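Sultis Tabletop Set: house rules for recording and labelling
Last edited 4/24/22 by Kalkidan Seyoum

What is in here

3000 episodes of a two-armed robot handling household things on a table, plus the rules we record by. The rules are longer than the loader script. They were shorter before November.

Setting the table

Objects start inside the blue tape marks or wherever the episode sheet puts them. "Near enough" is not a coordinate. Cables must clear the cups through the whole reach, and whoever starts the arm checks this, out loud, every time. Keep one hand free for the stop button. Tea lives in the corridor.
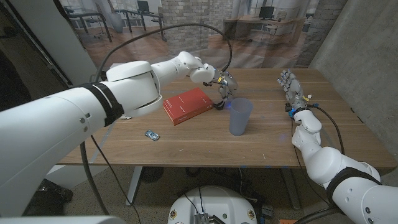

Left hand beside the red book and the blue cup, right hand held upright.

Labelling

Name the object nearest the closing fingers, then the one you think the operator wanted. If these differ, fill in both fields and resist the urge to be kind. A toy car is "toy_car", never "vehicle"; Aranka Fülöp spent a week undoing that one. The printed office behind the table is "backdrop". Please stop labelling its chairs.

Episodes with a dropped object stay in, flagged "drop". Episodes with a person inside the taped floor area come out, however good the grasp was.

Known problems

16 episodes have the left and right hands swapped in the metadata. They are listed in swapped.txt, which is correct as of version 3.

Licence and contact

Research use only. Complaints to Kalkidan, corrections to Aranka, praise to either.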